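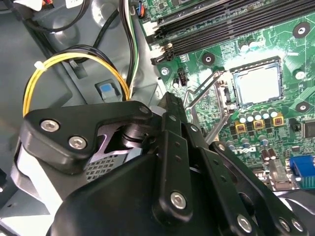
Black gripper over the open Dell case, socket lever up

From: Nindomano bench
To: rirolau-cells list
Date: 25 June 2024
Subject: Re: finger play on the teardown cell

> We get the same wobble at the finger tips after a couple of weeks
> of RAM and CPU pulls. Shimming the pads helps for a day, then it
> comes back. Is anyone doing anything smarter than swapping the
> whole finger set? And do you redo the wrist camera offset after?

Yes! Please don't swap the set yet. We went through two sets before we figured out the pads were fine and the play was all in the linkage pivots. Take hold of the finger plate with the gripper powered down and rock it sideways. If the big silver bolt at the base of the plate moves with it, you've found your wobble.

What we do now:

Park the arm, cut power at the controller, close the fingers by hand. Back out the linkage bolts one at a time (never two at once, the arms spring out of line and you'll be there all afternoon). Clean the threads, add a drop of medium threadlocker, snug them up with the fingers closed. Then check the hex screws on the angled bracket too. Ours were loose in May and I'd been blaming the arm for it.

After that, yes, redo the camera offset, every time. I touch off on the corner of the CPU socket with the lever and load plate lifted, then on one of the board's mounting holes. The socket metal throws a nasty glare, so turn the overhead light down first or the corner finder latches onto the reflection. If the two points disagree, go back to the bolts before you touch any numbers.

Keep the approach height generous over the power wires on the drive side. A linkage arm will happily hook a loop of cable and drag it along.

Since the last bolt job we're at 730 cycles with no shims at all, and the previous best was 237. I'm really pleased with this! Abdelaziz cell gets the same treatment next, and I'll post the torque values once I've tried them on both.

--
Nindomano bench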